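4.2 Observations from the open day

Public demonstrations are weak evidence, and we treat the one at Gronero on 27/02/2024 accordingly. The beverage task was shown to visitors as routine. The host, Vasiliki Kontogiannis, quoted 2,865 logged trials but could not tell us how many had ended in failure, or who had decided what a failure was. We asked for the log and were told it might be released in March.

Our main doubt concerns the layout. The tray, the glass and the coffee machine share one small work area (Figure 3), and a policy trained on that table may have learned the table. A transparent glass is a fair test of perception only if it is allowed to move.

Figure 3. Wrist view of the beverage station, gripper open, with a labeled glass below the blue tray.
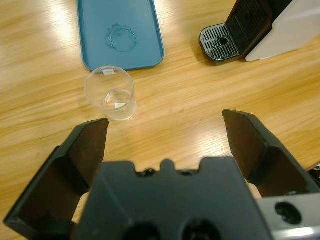

We also asked whether a visitor could choose the starting position. The request was declined on grounds of time. Without such a trial, the claim of general handling rests on the word of the developers, and we leave the system out of the comparison in Section 7.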